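Remote operators wanted for simulated kitchen tasks (part-time, paid)

Drernora is looking for 12 people to control a two-armed robot in a simulated kitchen. You will sit at a desk in our Rutau Street office, hold one controller in each hand, and carry out short tasks on screen. We record your movements, and the recordings are used to train software that will later try the same tasks without an operator.

You do not need a background in robotics or programming. Our current operators include a former line cook, a piano teacher and two students. Training is paid and takes two shifts. Most people find the first hour slow and are working at a normal pace by the second day.

What the work is like

You get a written instruction, such as moving a piece of fruit or picking up a pan by its handle. You do the task, press the pedal to save it, and the kitchen resets with the objects in new places. A full shift is 119 saved recordings, with breaks. If you drop something or knock something over, mark the recording as failed and go on to the next one. Failed recordings count toward your shift as long as they are marked.

We ask operators to move at an even speed and not to stop halfway to think. Look at the objects first, decide which arm to use, then start. Long pauses are the main reason recordings get sent back.

Who we are looking for

You should be 18 or older and able to read instructions in English. You need reasonable use of both hands and normal or corrected vision. Left-handed operators are very welcome – we have too few. Gaming experience can help, but we don't ask for it.

The work is repetitive. If you dislike doing the same thing with small changes for several hours, it will probably not suit you.

Hours and pay

Shifts are four hours, mornings from 8:30 or afternoons from 1:30. We ask for at least three shifts a week. Each shift pays a flat 119 dollars, including the training shifts. The project, called Tam, runs from January to the end of April, and some operators will be offered work on the next one, Fustalia.

How to apply

Write to Yi-chun Su, operator lead, through the contact form on this site. Tell us which shifts you can work and whether you have used hand controllers before. A resume is fine but not required. We will invite 40 applicants for a 50-minute tryout at the office, paid at the same hourly rate as a shift. Bring glasses if you use them for screens. Street parking is limited before 9, and the bus stop is across from the main door. You will hear from us by the Tuesday after your tryout, whichever way we decide. 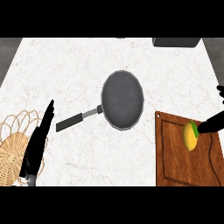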